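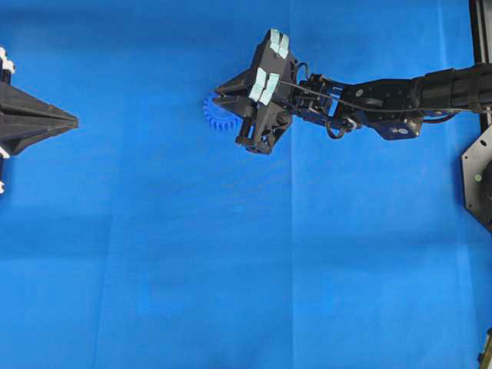
Mai
Von Korkor Agbeko

Ultar nimmt Stirnräder aus Kunststoff ins Ersatzteilprogramm auf

Gerkthorpe. Der Zahnradhersteller Ultar liefert ab sofort geradverzahnte Stirnräder aus Kunststoff als Einzelteile. Bisher waren die Räder nur im kompletten Getriebesatz erhältlich. Das Programm umfasst zum Start 184 Varianten, die sich in Modul, Zähnezahl und Bohrungsdurchmesser unterscheiden. Gefertigt wird im Spritzguss am Standort Sondville, Lager und Versand bleiben in Gerkthorpe.

Die blau eingefärbte Ausführung hat eine erhabene, runde Nabe mit planer Stirnfläche und kleiner Mittelbohrung. Das Rad lässt sich auf der Stirnseite stehend ablegen. Die Farbe kennzeichnet bei Ultar die ungeschmierte Qualität für den Trockenlauf; geschmierte Räder werden in Grau geliefert.
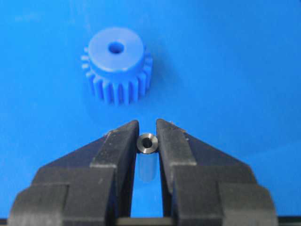 Bestellung und Lieferzeit

Die Mindestabnahme beträgt 55 Stück je Variante. Bestellungen nimmt der Händler Sivakumar entgegen, der auch die Maßblätter bereithält. Für Lagerware nennt Ultar eine Lieferzeit von fünf Arbeitstagen. Sonderbohrungen werden auf Anfrage gefertigt, ein Aufpreis fällt ab der zweiten Abweichung vom Maßblatt an. Die Getriebesätze bleiben unter den bisherigen Artikelnummern lieferbar.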